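Lindik two-arm bench kit now on hire

Drallwood has added the Lindik bench kit to its hire list, and members can book it from May. It is a pair of small robot arms bolted to a metal rail, each with a gripper at the wrist, and it comes with the Likaleo software for recording and replaying jobs. The hire price is £722 for 30 days. Buying the same kit outright costs £2,996, and Drallwood will take one month's hire off that if you decide to keep it.

Angelica Pascual has been trying the kit on laundry, mainly picking single garments out of a mixed heap. She chose it over blocks and cups because clothes are harder. They fold over each other, and a gripper that takes hold of a trouser leg may bring up whatever is lying on it as well. 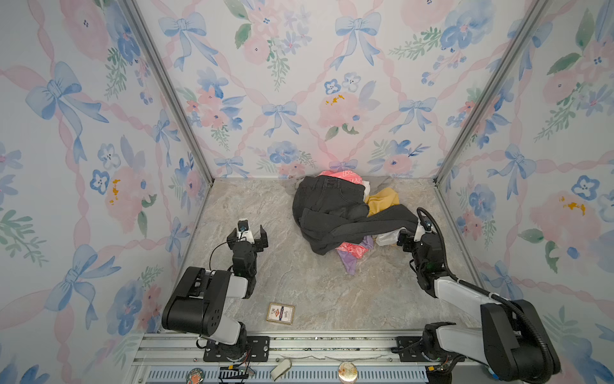 Setting up took her an afternoon, most of it spent on the cables. The printed guide is short and leaves out the order in which the arms should be plugged in, so ask for the longer one from Zervas, who handle repairs and spares. Once both arms were talking to the software, teaching a simple pick was quick. Heavier items such as jeans took more attempts than T-shirts, and she ended up slowing the arms down for them.

Her main complaint is the noise of the fans. She would also like longer fingers on the grippers, which Zervas sell separately in packs of 2.

Bookings go through the Drallwood hire desk. Delivery is included, but you will need a sturdy table and your own computer.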